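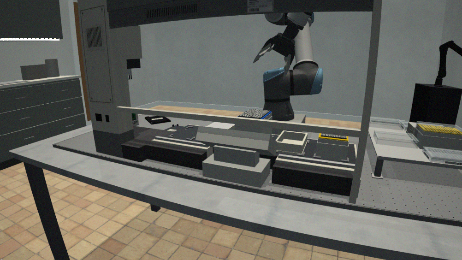

Why would a guesthouse in Flellis pay into a card that sends its guests off to Bai for the day, asks a reply to my post from Wednesday. Fair question. Thread, typing fast between meetings.

1/ Quick background. The Multska visitor card covers buses, the ferry and museum entry in both towns. 46 businesses signed up so far. Most are places to sleep, 14 are cafes or shops, the rest is a mix.

2/ Old setup – each town had its own leaflet, own map, own opening hours that were wrong by June. Guests stayed one night in Flellis, saw the harbor, left. Owners there told us that over and over at the spring sessions.

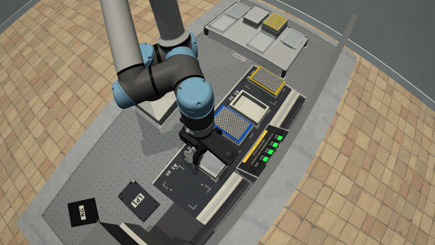 Card or no card, people leave when it rains, somebody commented under the last post. Ok yes. But a guest with a bus ticket already in their pocket has a reason to stay the second night and go look at the mill in Bai instead of driving home. That's the bet anyway.

3/ Booking side runs on Veltix. Mixed feelings. Owners who do everything by phone needed two evenings of training, and even then the calendar sync was a pain. We wrote our own cheat sheet, one page, big print. Should of done that first. 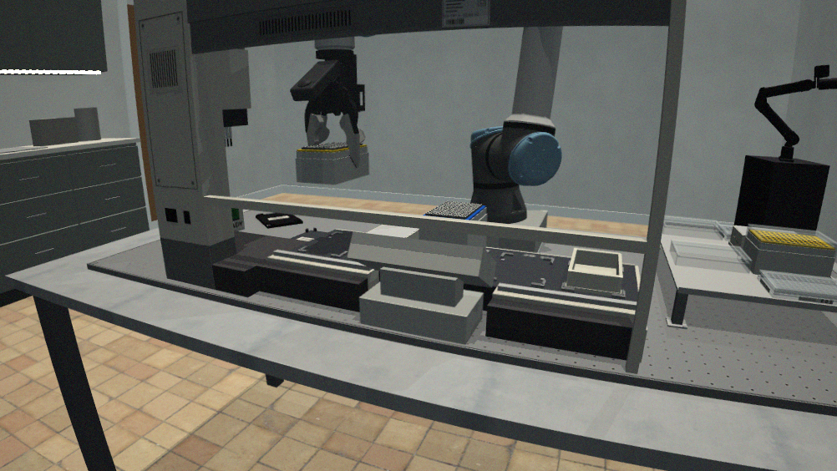
The cheat sheet also ended up being the thing the new seasonal staff use, so we're keeping it updated every April. If you have edits send them to me and not to the Veltix help desk, they dont know what the ferry is.

4/ Money. Fee goes by number of beds. Campgrounds hate this and I get it, a pitch is not a bed. Proposal on the table is to count pitches at half for the first season and look again in the fall. No vote yet. 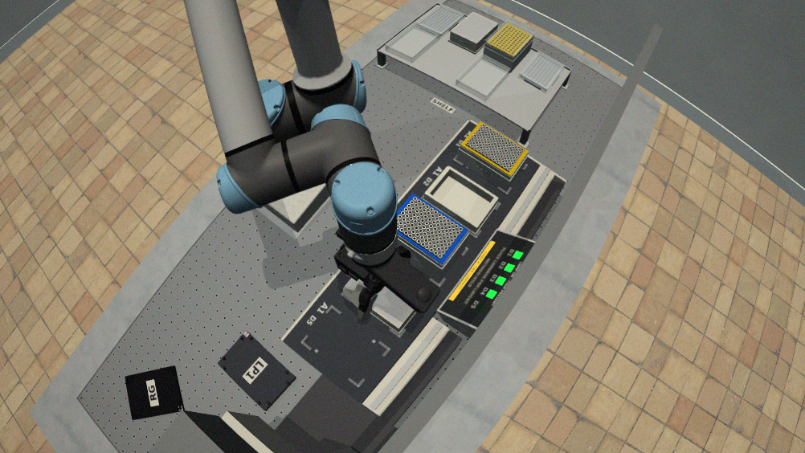 5/ What's next: swap days. Front desk people from Flellis spend a day in Bai and the other way round, ride the bus, eat the lunch, find out where the restrooms are. 24 places, first come. We pay the bus.

6/ Sign up sheet goes out after the weekend. If your place isnt in the card yet you can still come along, just say so on the form

7/ ok meeting. will answer the ferry timetable questions tonite

14 comments · 24 shares

Contact | Multska Visitor Card | Back to top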